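Version note, 21 Sep 2026: the `finish` column was split into `finish_type` and `coats`. If you load the old files with a fixed column list, your loader will break. See "Changes" near the end.

# Gratow Wood Movement Records

Measurements of how small pieces of finished and unfinished wood change size with indoor humidity. The records cover flat-sawn and quarter-sawn stock, bare and coated, kept in ordinary rooms. They are meant for furniture makers, finishers, and anyone who writes a wood movement calculator and wants something to check it against.

The set has two parts:

- `ledger/` - transcribed from a paper ledger started in 1968 at the Odoi joinery shop
- `bench/` - measured with digital calipers and a digital balance at the Gratow bench room

The two parts use different methods and should not be pooled without reading the section on units.

## Contents

```
gratow-wood/
 README.md
 LICENSE
 ledger/
 pages.csv
 readings.csv
 corrections.csv
 bench/
 pieces.csv
 readings.csv
 rooms.csv
 scripts/
 load.py
 check_units.py
 emc.py
```

`ledger/readings.csv` has 900 rows. `ledger/pages.csv` has 143 rows, one per ledger page. Page numbers follow the pencil numbering in the lower corner, not the printed numbering, which restarts partway through the book.

## Columns

### `bench/pieces.csv`

| Column | Type | Meaning |
|---|---|---|
| `piece_id` | string | Stamped on the end grain |
| `species` | string | Common name, lower case |
| `cut` | string | `flat`, `quarter`, `rift`, or `mixed` |
| `length_mm` | float | Along the grain, at first reading |
| `width_mm` | float | Across the grain, at first reading |
| `thick_mm` | float | At first reading |
| `finish_type` | string | `none`, `oil`, `shellac`, `varnish`, `wax` |
| `coats` | int | Zero when `finish_type` is `none` |
| `end_sealed` | bool | Whether the end grain was coated |
| `dry_mass_g` | float | Oven-dry mass, blank if never dried |

### `bench/readings.csv`

| Column | Type | Meaning |
|---|---|---|
| `piece_id` | string | Joins to `pieces.csv` |
| `room_id` | string | Joins to `rooms.csv` |
| `elapsed_h` | float | Hours since the piece entered the room |
| `width_mm` | float | Median of repeat readings |
| `thick_mm` | float | Median of repeat readings |
| `mass_g` | float | Single reading |
| `rh_pct` | float | Relative humidity at time of reading |
| `temp_c` | float | Air temperature at time of reading |
| `flag` | string | Blank, or one of the codes below |

### `ledger/readings.csv`

| Column | Type | Meaning |
|---|---|---|
| `page` | int | Pencil page number |
| `line` | int | Line on the page, counted from the top rule |
| `stock` | string | Verbatim, including abbreviations |
| `width_in` | string | Verbatim fraction, such as `3 17/32` |
| `width_mm` | float | Converted by `check_units.py` |
| `wet_bulb_f` | float | Blank on pages with no psychrometer reading |
| `dry_bulb_f` | float | Blank on pages with no psychrometer reading |
| `legible` | int | 0 to 4, scored by the transcriber |

A `legible` score of 4 means two readers agreed without discussion. A score of 0 means the line exists but no value could be read. Zero-score lines are kept so that line numbers stay correct.

## How the bench readings were made

Each piece was planed, cut to length, stamped, and left in the bench room until its mass stopped changing by more than the resolution of the balance between consecutive readings. That state was recorded as the first reading. Pieces were then moved to one of the rooms listed in `rooms.csv`.

Width and thickness were read at pencil marks on the face, never at the ends. End grain takes up and gives off water much faster than face grain, and a reading taken near the end runs ahead of the rest of the piece. The marks were renewed when they faded. On coated pieces they were made under the finish.

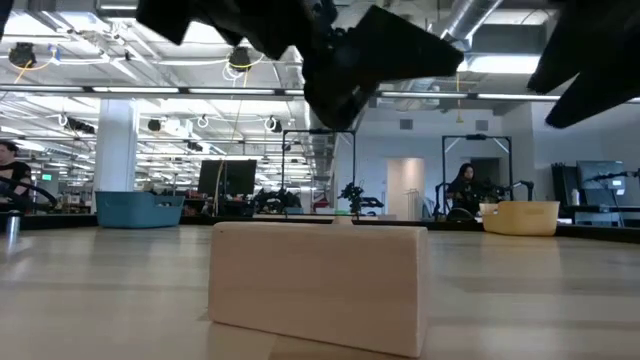
Calipers were zeroed before every session and checked against a steel gauge block. If the check was off by more than the stated resolution, the session was discarded and is not in the files. Pieces were handled with cotton gloves during mass readings. Gloves were not used for width readings, where the effect was too small to detect.

Kwesi Essien took the readings in the Gratow rooms. Dede Ametepe took the readings at Ferkcombe, which is nearer the coast and more humid in every month on record. The Ferkcombe room has no heating, and its `temp_c` values track outdoor temperature with a lag of several hours.

## How the ledger was transcribed

Abena Laryea and Kofi Akolgo transcribed the ledger independently. Differences were settled by going back to the page. Where the page did not settle it, both values were entered in `corrections.csv` and the lower one was used in `readings.csv`. The choice of the lower value is a convention and has no physical basis.

The ledger writers used at least two rules. One of them read long, which is clear from stock that appears on facing pages in different handwriting. We did not correct for this. The size of the offset can be estimated from the overlap, but the overlap is small and only includes narrow boards.

Abbreviations in `stock` were left as written. `Wh.` is used for both "white" and "wheel" (wheelwright's stock), and context is the only guide. `Q` means quarter-sawn on early pages. On later pages it sometimes means "query" and marks a reading the writer doubted.

## Units

All bench data is metric. Ledger data is in inches and degrees Fahrenheit, with widths as fractions to the nearest thirty-second. The converted `width_mm` column carries more decimal places than the original precision supports. Round it before comparing.

Percent change in the derived tables is always relative to the first reading, never to the oven-dry size. Published shrinkage values are normally given from green to oven-dry and are relative to green size. Comparing the two directly gives wrong answers. `emc.py` has a function, `to_green_basis()`, for species where we have a green width, but most species here do not have one.

## Flags

- `C` - caliper mark was redrawn before this reading
- `D` - door or window found open
- `K` - visible check or split on the face
- `M` - mass missing or implausible
- `W` - piece had cupped enough that the width reading is a chord, measured in a straight line across the curve

Rows flagged `W` understate width. The error is small for narrow pieces and grows with the square of the cup depth. We suggest dropping them for any work on wide flat-sawn stock.

## Loading

```python
from scripts.load import bench, ledger

pieces, readings, rooms = bench("gratow-wood/bench")
clean = readings[~readings["flag"].isin(["W", "M"])]
```

`load.py` needs pandas. `check_units.py` and `emc.py` use only the standard library.

To recompute the converted ledger widths:

```
python scripts/check_units.py ledger/readings.csv
```

The script prints every line where the stored value and the recomputed value differ. It should print nothing. Malformed fractions such as `3 17/3` are reported and skipped - they are in the paper ledger that way.

## Equilibrium moisture content

`emc.py` estimates equilibrium moisture content from temperature and relative humidity. It does not know about species, finish, or history. Wood that is drying holds more water at a given humidity than wood that is gaining, so a single curve will be off in one direction or the other for most of the year. Use `elapsed_h` and the sign of the mass change if this matters to you.

The function returns percent of dry mass. It raises an error below freezing and above the boiling point of water.

## Known problems

1. December readings from Ferkcombe are sparse. The logger battery failed and humidity was taken from a dial hygrometer, which was later found to stick at the dry end of its scale.
2. `rift` and `flat` were assigned by eye from the end grain. Pieces near the boundary may be in the wrong class.
3. Oil-finished pieces gained mass for some time after coating as the oil cured. The mass column cannot separate this from water uptake during the early readings.
4. No shellac piece has unsealed ends. Any comparison of shellac with other finishes is also a comparison of end treatment.
5. `dry_mass_g` is blank for coated pieces, which were not oven-dried. Moisture content cannot be computed for them from these files alone.
6. The ledger has no record of where in the shop the boards were stacked.

## Uses we do not recommend

The pieces are small and clear-grained. The records say little about construction lumber, plywood, or boards with large knots. They should not be used to size expansion gaps in flooring without other sources. They contain no strength data.

## Changes

- `finish` split into `finish_type` and `coats`. Old values such as `oil3` are now `oil` and `3`.
- `legible` rescored on the first ledger pages, which had been scored before the scale was agreed.
- Plundusus humidity log removed from `rooms.csv`. The sensor there had been mounted on an outside wall. Readings that referred to it were removed as well.
- `K` flag added. Earlier releases recorded checks in a free-text note that was not distributed.

## License and contact

Data files are under CC BY 4.0. Scripts are under the MIT license. Please cite the set as "Gratow Wood Movement Records" with the date of the release you used.

Lợi Doãn maintains the files. Report transcription errors with the page and line number, and quote the `stock` value as it appears in the file. Scans of single ledger pages can be sent on request. The full scan is too large to mail and has not been hosted anywhere yet.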